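February, shop notebook, casting bench

Slip first. New batch of the Pekus body mixed yesterday and sieved this morning, too thick again. Sat in the bucket overnight and went like yogurt. Added water a splash at a time, which I know is the wrong way to do it, should have gone with the deflocculant first. Ran better after but I don't trust it. Whoever mixes next, write down what you put in. The card on the lid is still from the old recipe, I crossed it out.

Molds. The Guralby bowl mold is on its way out. Seam is soft all down one side and the foot ring comes out fuzzy no matter how I sponge it. Got 2 decent bowls out of it and the rest went in reclaim. Would like to make a fresh mold off the master but the master has a chip in the rim, needs filling and sanding before any plaster goes near it.

Poured the small cups at the same time. Left them 7 minutes, walls too thin, one tore when I tipped it out. Next round leave them longer and don't go answer the phone. Drain at an angle, not flat upside down, otherwise you get that drip bump in the bottom that takes forever to clean off.

Plaster: the open bag is lumpy, the damp got in by the back door. Used it for a waste mold only, set in no time and crumbled at the corners. Tossing the bag. New one goes up on the shelf and stays tied shut please.

Glaze tests, the Damska clear over the blue slip. Tile 61 is the one I want. No crawling, blue stays put, small pinholes along the thick edge but nothing at the thin end. The tiles before it all ran or went cloudy. Didnt write down the dip time for that one, stupid, so have to repeat it to be sure. Think it was a quick dip, in and out. Put it on the windowsill with the good ones.

Kiln. Bottom shelf still cooler than the top, cones dont agree. Moved the posts so there's more gap under the first shelf, see if that evens things out. Also the lid hinge squeaks like mad, oil it cold.

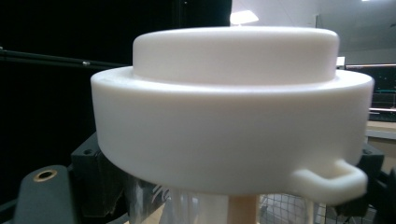 Stepped shapes, for the lidded jar order from Pugh. They want a narrow top on a wide base and I keep going back and forth on where the mold should split. A sharp inside corner grabs the clay as it shrinks, then it cracks right there, every time. Rim I would do as a soft bevel like on the white one, takes glaze without going bald on the edge. The flat ledge round the middle is what worries me, glaze will pool on it and it could sag in the firing if the wall below is thin. Maybe give it a slight slope so it sheds. Handle gets cast separate and stuck on, no way am I fighting that in the main mold.

Sketched the split both ways on the back of the Pugh order sheet. Leaning toward 2 side pieces plus a base plug. Needs natches in different spots this time so it can only go together one way, last jar mold I closed wrong and had slip all over the bench.

To do: repeat 61 with the time written down. Fill chip in master. Order deflocculant, we are nearly out. Sponges also. Turn the cups over before lunch so the rims dry even, and leave the plastic loose on the bowls untill the feet are firm.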